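Farard Hand Grippers (pair)
Teach-by-hand set for two-arm robots

In stock. Ships from the Plirkard warehouse.

So you want to show your robot how to do something, and you don't want to spend a month learning to drive it with a joystick. Same! That's how I ended up designing these. I'm Gwawr Howells, I run the small shop behind Farard, and the hand grippers are the thing I get the most email about, so I've tried to put it all on one page.

The idea is simple. You hold one gripper in each hand and do the job yourself, at your own pace, with the same kind of fingers the robot has. The set records where each hand goes and how far the fingers are open, and you feed those recordings to whatever training setup you use. No robot has to be in the room while you record (mine spends half its life in pieces on the bench anyway).

I went with curved fingers after a long stretch of trying straight ones. Straight fingers are great on boxes and lousy on anything with a lip or a handle, and I kept dropping things. The curved pair rolls around an edge nicely, and you can still get the tips down into a small compartment if you come at it from a bit of an angle. Sorting jobs, tidying jobs, picking little things out of trays – those are the ones I'd start with. Fathima Mridha did the finger shape and went through a lot of plastic doing it.

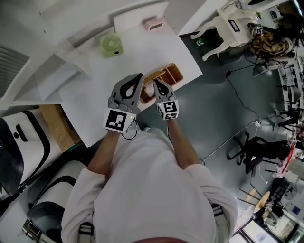 Can I use just one gripper if my robot only has one arm?

Sure, every gripper records on its own, so you can leave the second one on its charger and switch the software to single-hand mode. We also sell singles, left or right, if you'd like to save some money.

Now the weight, which I know people worry about. Each gripper is 235 grams with the cable attached. You'll feel it the first afternoon, mostly in the thumb, and then you sort of stop noticing. I do take a break after 27 recordings or so many cups of tea, whichever wins. Sloppy demonstrations come out of tired hands, and a robot will happily learn your sloppiness.

A few things I've picked up from using the set every day. Keep your marker cubes clean, a dry cloth is fine, and please don't put tape over the printed faces. Route the cable along your wrist with a little slack in it. Do the task the same way a handful of times before you start getting fancy with variations. And go slower than feels natural! Valentin Pichler records everything at the speed of a man late for a train, and we throw out a lot of Valentin's files.

What's in the box
Left gripper and right gripper
Marker cubes, one per gripper, already mounted
Two cables
Charger
8 spare finger pads
Printed setup card

Battery life is 300 minutes on a full charge. Recordings save in the Kurkik format, and the free converter on the downloads page handles the other common ones. The Szulc arm mount fits the same fingers, so what you hold and what the robot holds can match exactly – worth doing if you can, it saves a lot of head scratching later.

Finger pads wear out and that's normal. Replacements come in packs, and swapping them takes a small hex key and a bit of patience. If something else breaks in the first year, write to Elfriede Stöckli on the support address and she'll sort you out with a repair or a new one.

The next batch, with a softer trigger, is planned for October. Current sets can be upgraded, so there's no need to wait for it.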